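Home | Guides | Mixing | Storage | Contact

Search this guide... Go

Section 4: Mixing your first electrolyte drink

I wrote this part after moving from shop-bought sports drinks to the Grumstead tub, and I made a right mess of my first few bottles. Have your bottle, scoop and kitchen scales out before you open anything.

1. Wash the bottle and lid in warm soapy water, even if they're brand new. Mine tasted of plastic for a week (my own fault, I skipped this).

2. Pour in 300 ml of cold water. Water goes in first — powder on a dry base sets into a sort of paste and you'll be poking at it with a spoon.

3. Add one level scoop. Level means level! Run the back of a knife across the top.

4. Lid on, shake for a slow count of twenty, then leave it to stand until the froth drops.

5. Top up to the line and shake again.

Note: if you're using the big Olton jug, make up 1,000 ml in one go and use the scoop chart on the inside of the lid. I keep mine in the fridge and finish it the same day.

Note: the Taheri scoop is smaller than the Grumstead one, so don't swap them over. I did that for most of March and wondered why everything tasted so weak.

Caution: don't double up the powder on hot days. Drink more plain water alongside it instead. If you've got kidney trouble, high blood pressure or you've been told to watch your salt, have a word with your doctor or pharmacist before you start.

Caution: never mix it with hot water in a sealed bottle. The lid can pop off.

6. Sip 100 ml or so at a time during your session. I used to gulp the lot at the Huncombe hill and regret it by the top.

7. Rinse the bottle as soon as you get home, and leave the lid off overnight to air.

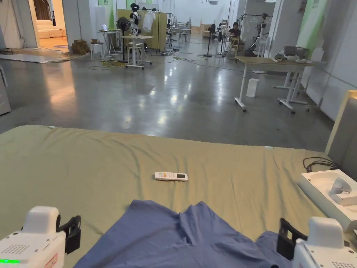 The tub itself wants to live somewhere cool and dry, with the scoop stored outside it if your hands tend to be damp when you reach in.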